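From: Vibeke Dalsgaard
To: cell-upkeep list
Subject: Re: [cell-upkeep] Cable slack on the two-arm table

On Sunday Oddur Ravn wrote:
> We're putting together a table a lot like yours at Bostora and I keep
> going back and forth on cabling. Inside the arm would be prettier, but I
> dread taking it apart every time a wrist lead goes. Do you strap
> everything to the outside? And how often do you re-home after moving
> the glassware task around?

Hi Oddur, hi all,

Oh, I'm so glad someone asked, I could talk about this cell all day!

Yes, everything runs on the outside. We strap at the joint above the base, then again on the long link, and leave a proper loop at the elbow. The loop matters more than the straps do. When Tarun first dressed the right arm he pulled it all nice and snug, and it looked fantastic until the wrist rolled over and tugged the hand lead half out of its socket. 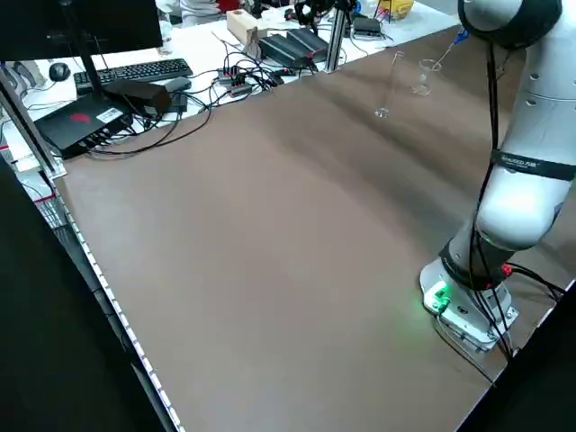
So now the routine is to send the arm to its longest reach with the straps loose, roll the wrist both ways, and only then close them up. It takes me around 14 minutes per arm, and I enjoy it every single time. Fold the strap ends under, or they'll catch on the next cable you add.

As for homing, we do it whenever the task changes, and after any bump. Glass is wonderful for this because it shows you right away if you're off. A foam block forgives a lot, a stemmed glass doesn't! I keep a little script called Tenar that brings each arm over the same 2 marks and logs the offset. If either one drifts between runs, I check the base bolts before I touch a single number in the config. Svend taught me that after I'd spent a whole afternoon tuning around a loose plate.

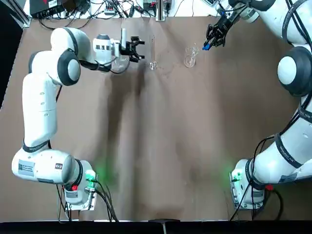

The two sides don't get the same treatment, by the way. The gripper side mostly wants its fingers wiped and the opening checked. The hand side wants patience: flex every finger slowly, listen, and look at the tips for wear. I'm on run 447 with the current settings and still finding small things to improve, which makes me very happy.

Bring your strap questions, I have 63 spares in a drawer and strong feelings about width.

Vibeke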